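The Yellow Cloth

Last updated 2026-07-27
Reading time: 2 minutes
130 shares | 2 comments

Golshifteh Golestani ran the downstairs room at Koech and she had one way of cleaning a table. She taught it to everyone who worked for her. You moved what could be moved, you wiped from the far edge toward yourself, and you folded the cloth when you finished. A cloth left in a heap meant the table still had to be done. A folded cloth meant it was ready.

Hưng Giáp started in June. He was a good worker and quick on the stairs, but he left cloths in heaps. He left them on done tables, on half-done tables and once on the arm of the couch, where a customer sat on it.

"How am I supposed to know?" Golshifteh asked him.

"Know what?"

"If it's finished."

"You could look at the table," he said.

She told this to Dušan Šimko in the kitchen and Dušan laughed until he had to put down the tray. She didn't think it was that funny. She had come up with the folding when there were three of them covering both floors, and in those days it had saved her a lot of walking.

The white tables were the hard ones. Coffee dried on them in rings you could only see from the side. The owner, Shahram Ansari, had bought them from a place called Tavov because they had looked clean in the showroom. He paid 100 extra for delivery and still brought it up whenever somebody complained about the rings.

On the afternoon this is about, Hưng was at the table by the gray couch, and things were spread all over it. Golshifteh came down with the cups. She saw the yellow cloth lying crumpled at the far side, by the black cables, and she stopped.

"Is that one finished?" she said.

He put his head back and laughed.
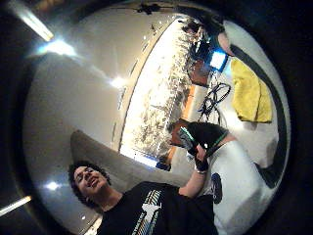 The Round Table

She didn't answer him. She put the cups away, went back upstairs and did the receipts, and while she did them she thought about what he had said in June. You could look at the table. It was true that she could. She had good eyes, and the room was not large.

Brigitta Prantl came in to talk about the chairs. Two of them had loose backs and she wanted to know if she could glue them herself or if Shahram would want the man from Bostard to come. Golshifteh told her to use the glue.

"Do you fold your cloth?" she asked.

"Of course," said Brigitta. "You told me to."

"Do you ever check if anybody else's is folded?"

Brigitta thought about it. "No. I just wipe it again if it's dirty."

Golshifteh wrote a number on the wrong line and had to cross it out. It was 130, for milk, and she had put it under laundry. She asked Brigitta to wait, wrote it in again where it belonged, and then asked if Dušan did the same thing.

"Dušan puts his in his back pocket," Brigitta said. "He always has."

So there were two people in the building who folded, and one of them was Golshifteh.

She finished the receipts and stayed in the chair for a while. She could have been angry at Dušan, but he had worked there longer than anyone and his tables were fine. She had carried that rule around for years like a key to a door that had been taken out. Then she went down to look for the spray bottle, which was supposed to live under the sink and was not under the sink.

It was on a table, the round speckled one near the columns. The green bottle stood near the edge and the yellow towel lay next to it in a long, neat rectangle. There was another cloth farther back, a checked one, bunched up over a black box with a blue light. Hưng was behind the table with his hands full. He saw her look at the yellow one, then at the checked one, and he smiled as wide as he could.
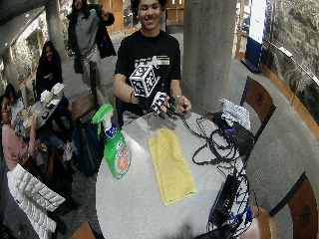

Do you spray the table or the cloth? Spray the cloth when there is anything on the table that shouldn't get wet, and spray the table when it's clear.

It was the first line on the new sheet. Golshifteh wrote it that evening and taped it inside the cupboard door, over the old one. The second line said to bend down and look across the top for rings. The third said to put the bottle back under the sink. She read it over and saw that she had left out the folding, and she held the pen for a minute and then capped it.

Hưng read the sheet the next morning with his jacket still on.

"There's nothing about cloths," he said.

"The first line is about cloths."

"About folding them."

"No," she said. "You can look at the table."

He hung up his jacket and took a cloth from the pile. He did the couch table first, then the round one, and bent down at each to look across it. At the round table he found a ring and did that part over. When she passed by later on her way to the cellar, both were clean, and a yellow cloth lay on the second one, folded lengthwise. She picked it up and took it down with the rest of the wash.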